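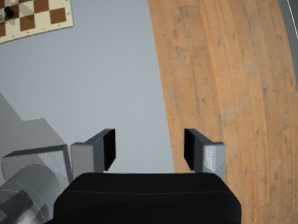 Figure 1. Simulated gripper with open fingers, approach phase of the Burnel task.

4.2 Student Task and Simulation Setup

The second half of the Istis course asks each student team to write a controller that relocates one chess piece on a small board and then withdraws without disturbing the other pieces. The full exercise runs in simulation. Teams get the same arm model, the same gripper and the same board, and they may change only the perception and planning modules. The physics settings are fixed in a shared configuration file, and any submission that edits the file is rejected by the grading script.

We call this exercise the Burnel task. It follows a simpler block-stacking assignment, and it was chosen for two properties. The pieces are narrow relative to the finger opening, so a grasp can fail while the commanded position is still close to correct. The pieces also stand near each other, which means that a finger can strike a neighbor on the way down. Teams that did well on block stacking often reused their descent routine unchanged, and their first Burnel scores were low for the second reason.

An episode is divided into approach, descent, grasp, transfer and release. In the approach phase (Figure 1) the gripper is away from the target and only a corner of the board may be in view. A controller therefore has to decide whether the visible portion is enough to estimate board pose. Several teams fitted a line to the cream border. This worked on the plain gray surface but was less stable near the planks, where the seams between boards produced competing edges. Two teams masked the wood by color before fitting. One used the boundary between the gray surface and the wood as a second reference line, an approach that depended on the layout staying fixed and had to be dropped when we began to vary it.

Episodes end at release or after 2,000 simulation steps, whichever comes first. A run that reaches the limit is scored as a failure even if the piece is held at that point.

4.3 Board Coordinates and Clearance

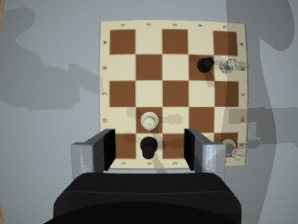 Maren Tolliver
Course Instructor and Lab Coordinator, Emano Teaching Laboratory

The board has five rows, A to E, and five columns, 1 to 5, with the labels printed in the border. Figure 2 shows the gripper over the lower part of the board with its fingers open. Five pieces are present: black on B4 and E2, and white on B5, D2 and E5. Square addresses are passed to the controller as text, and the conversion to metric coordinates is left to the team.

Label reading was permitted but not required. In the configuration of Figure 2 the row E label on the left is hidden by the gripper, while the same label on the right margin remains visible. Teams that read only one margin lost the row reference in configurations of this type. Teams that took the pose from the grid itself were less affected, although they then had to resolve the orientation of the board by other means.

Clearance is checked at two points, before descent and before lateral motion. The piece on E2 lies between the fingers but to the left of their midpoint. A controller that closes both fingers evenly from such an offset will bring the left pad into contact first, so the handout asks teams to center the gripper before closing. The piece on E5 stands just outside the right finger and limits how far the gripper can be shifted in that direction.

Shadows were a larger source of error than we had planned for. The right column in Figure 2 is darkened, and the white piece on B5 appears gray next to the brightly lit one on D2. Fixed brightness thresholds gave wrong piece colors under these conditions. Most teams moved to a local comparison with the surrounding square — a few kept the global threshold and accepted the loss.

4.4 Data Collected

The cohort had 60 students in teams of 3. Over the grading period we logged 627 episodes, of which the final submissions form a subset. Logs hold joint positions, finger opening, contact events and the view used by the controller. Piece identity was not scored, only color and square. The Purves grading script replays each log and marks the first contact between the gripper and any piece other than the target, and it is this mark that is used for the error categories in Section 5.

Posted in: Robotics Education / Simulation / Course Projects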